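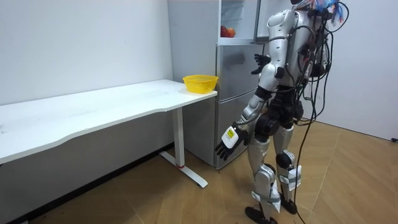

授業動画の字幕と学習メモの書き方に関する調査報告

3月 教育メディア演習 第2班

印刷する | メールで送る

1. 調査の目的

本学の基礎科目では、予習用の短い授業動画が学習サイトPralariで配信されている。動画には字幕つきのものと字幕なしのものが混在しており、どちらになるかは担当教員の判断に任されている。私たちの班は、字幕の有無によって学生の取るメモがどう変わるかを調べた。テストの点数への影響は先行研究が多いため、今回は扱わない。

2. 対象と方法

対象は前期に配信された動画25本である。各動画の視聴後に提出された学習メモのうち、本人が研究利用に同意した602件を分析に使った。メモの上限は400字で、箇条書きも文章も認められている。

字幕の作成には音声認識ソフトのBrikonが使われており、教員が修正したものと、自動生成のまま公開されたものがある。この違いは画面からは分からなかったので、担当教員に問い合わせて確認した。二人の先生からは回答が得られず、その分は「修正の有無不明」とした。

メモの分類は班員四人で行った。最初に同じメモを全員で読み、判断が割れた項目の定義を書き直してから、残りを二人一組で分担した。分類の記録にはCinumの共有表を使った。途中で列の並びがずれて入力をやり直した部分がある。

3. 分類の項目

用語の書き写し、説明の言い換え、自分で考えた例、疑問の四項目とした。一件のメモが複数の項目に当てはまる場合はすべて記録した。当初は「感想」も項目に入れていたが、「難しかった」の一言だけのものと疑問との区別がつけにくく、途中で外した。記録した箇所は合計1009か所になった。

4. 結果

字幕つきの動画では、用語の書き写しが多く見られた。漢字の表記も正確で、特に統計の回では専門用語の誤記がほとんどなかった。字幕なしの動画では、用語をひらがなで書いたり、空欄のままにしたりしたメモが目立った。

一方、説明の言い換えは字幕なしの動画のほうがやや多かった。字幕つきの動画のメモには、字幕の文をほぼそのまま写したものがあり、語尾まで一致している例もあった。疑問の数には、はっきりした差が見られなかった。

自動生成のまま公開された字幕では、誤った表記がそのままメモに写されている例が見つかった。「標本」が「表本」になっていた回では、複数の学生が同じ書き方をしていた。

5. 聞き取り

メモを提出した学生のうち六人に短い聞き取りをした。場所はHakala棟の学習室で、時間は一人15分とした。字幕があると止めて写せるので楽だという意見が多かった。字幕を見ているとスライドの図を見なくなるという人もいた。通学中に音を出さずに見るため、字幕のない回は後回しにしているという回答は、班では想定していなかった。

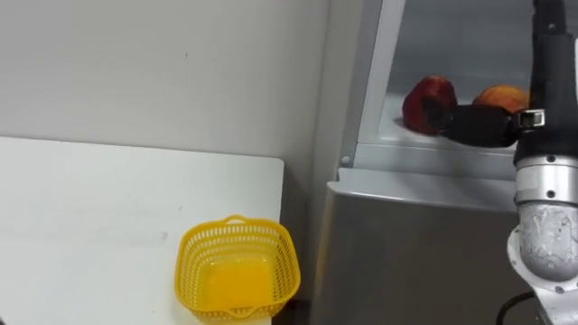
字幕はすべての動画につけるべきか。

音を出せない環境で見る学生や聞き取りに不安のある学生がいるため、つけておくほうがよいと考える。ただし専門用語だけは公開前に教員が確認し、表示するかどうかは視聴者が切り替えられるようにしておきたい。

6. 考察

字幕は用語を正確に覚える助けになるが、そのまま写すだけで終わりやすい面もある。メモの指示文に「字幕と違う言葉で一か所説明する」と加えれば、言い換えが増える可能性がある。これは後期の演習で試す予定である。

今回の調査では、字幕つきの動画と字幕なしの動画で科目の内容が異なる。統計の回はすべて字幕つきだったので、用語の書き写しが多いのは科目の性質によるとも考えられる。同じ動画で字幕の有無だけを変えた比較が必要である。また、学生が実際に字幕を表示していたかどうかは視聴記録に残らず、確認できなかった。

7. 残った作業

・修正の有無が不明な動画について再度問い合わせる
・分類の定義を一枚にまとめ、次の班に渡す
・聞き取りの記録を整理し、協力者に内容を確認してもらう

分類表の様式は演習の共有フォルダに置いてある。

当サイトでは利便性向上のためCookieを使用しています。閲覧を続けると、Cookieの使用に同意したものとみなされます。

印刷する | メールで送る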